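Notebook, December, 7.40 am

Glue trials, batch 3. Mangate bone glue again, 152 g in the pot. Smells like a wet dog's holiday.

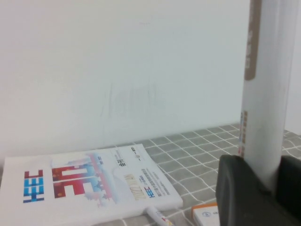 Vignesh Gowda says the Flarance paste holds better on spines. Vignesh also said the kettle was fixed.

1. Brush a thin coat on the Issa linen strips. Thin, Vignesh.
2. Press for 2 hours under the big weights.
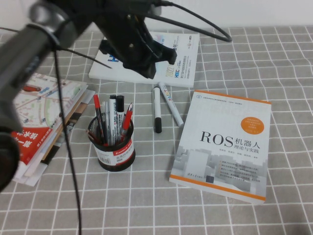
3. Flex each spine by hand. The Erkville people want 1,000 openings — they can come and do them.

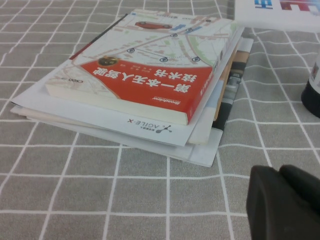 Strip two lifted at the tail. Try again with less water, and find the good brush.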